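Automation – Safety and Incident Reports
August
By the Husar Laboratory Web Team

Gallery: The Towel-Folding Trials and the Late Release Fault

The Praris project studies the folding of household towels by a pair of robot arms. During the trials at the Husar laboratory, a fault was recorded in which a gripper kept hold of the cloth after the control program had told it to open. The arm then moved away with the towel still held, and the second arm was on occasion sent into the same space. No person was hurt. One finger pad was torn and a cable clip was broken. The pictures on this page show towel handling at the workspace, and the notes give the main findings of the review.
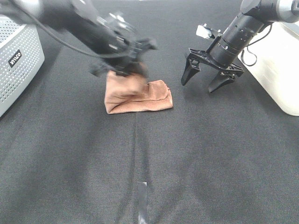

Of 946 folding cycles in the log, 21 contained a late release. In 2 of these the arms touched before the protective stop took effect. The remainder ended in a dragged towel and a normal stop, and were at first entered by operators as poor folds. For that reason the fault was in the records for several weeks before it was treated as a safety matter. The entries have since been corrected – the original wording has been kept beside each change.

The review considered three possible causes: a worn finger joint, a delay in the gripper controller, and cloth caught between the pads. Wear was ruled out after inspection. The controller, supplied by Skemico, was tested on its own for 30 hours without a delay. Attention then passed to the hem, where the towel is thickest and the loops of the pile can catch on the edge of a pad.

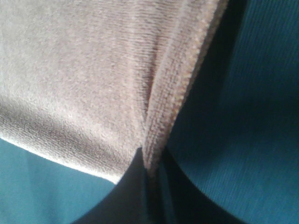
Bench tests by Wekton supported the third explanation. Loops taken up at the pad edge held the cloth after the fingers had begun to part, and the program accepted the start of that movement as a completed release. It now waits until the fingers are fully open before either arm may travel. Pads with a rounded edge have been ordered and will be fitted to both arms.

Until the new pads have been checked, the arms run at reduced speed and an operator remains at the stop button during every cycle. Late releases are to be entered under their own fault code and reported by the end of the same shift. The full review is held at the laboratory office and may be read there on request.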